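Soft play and toy store, bins and containers: inspection checklist with comments
Site: Medari, ground floor
Checked by: Muireann Dolan
Date: 12 October 2021
Last full check: June

Marks used: OK / Watch / Fail / Not seen

1. Bins stand flat and do not rock
Watch. I'm told they were all levelled after the June check. Two of the tall ones moved when I leaned on them, so either it wasn't done or it didn't last. No shim or packing under either.

2. Rims free of splits and sharp edges
OK. I ran a gloved hand round every rim. The paperwork says this is done weekly. The signatures are all in the same pen, and I would like to know about that.

3. Stated load marked on each bin
Fail. The Dasau sheet gives 80 litres for the large size. There is no label on the bins themselves, and a sheet in an office drawer is not a label. Staff I asked gave me different answers, one of them 140.

4. Floors and walls of bins clean
Watch. The cleaning log has a tick for every bin. I can accept scratches, as grey plastic scuffs and there is no cure for it. Marks and cloudy patches are another matter, and a tick should mean somebody looked at the bottom with the contents out.

5. Hard and soft items kept apart
Fail. The store rules say cloth goes in the lidded tubs and hard toys go in the open bins. The large grey bin had both. 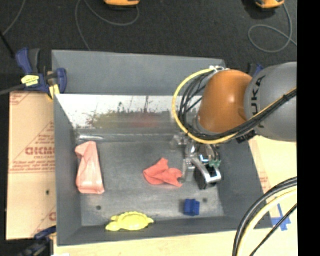
Item 5. Large grey bin: cloth in with the yellow turtle and the dark blue block. Scuffing and spots on the floor, see item 4.

The answer I was given is that the sorting is "usually done by the end of the day". I have heard that before, at other sites as well as this one. Hard toys get lost under fabric and then they miss the wipe-down. Empty the bin, sort it, and write down the time it was done.

6. Small parts
Watch. The small blocks should go through the gauge before they go back out. The gauge was found after 7 minutes of searching – not a good sign for something said to be used daily. Please test the blue block and record the result by colour and shape. "All blocks fine" will not do.

7. Cloth items: seams, ties, loose threads
Not seen. I was offered last month's sheet in place of a check. I don't mark things OK from a sheet.

8. Cleaning product
Watch. Nekix spray is in use. The bottle is clear enough about rinsing, but the log has no column for it. I doubt it is being rinsed every time. Add the column.

9. Lids and hinges
OK. More than 4 lids have been swapped for Mac Giolla ones, which fit better than I expected. Keep the old ones out of the store, please, as they are still leaning behind the door.

10. Access and floor space
OK on the day. It was also the tidiest I have seen the gangway, so I will call again without ringing first.

Actions: items 3 and 5 before the store is next opened. Item 7 to be done with me present. Items 1, 4, 6 and 8 in writing, with initials that can be read.

M. Dolan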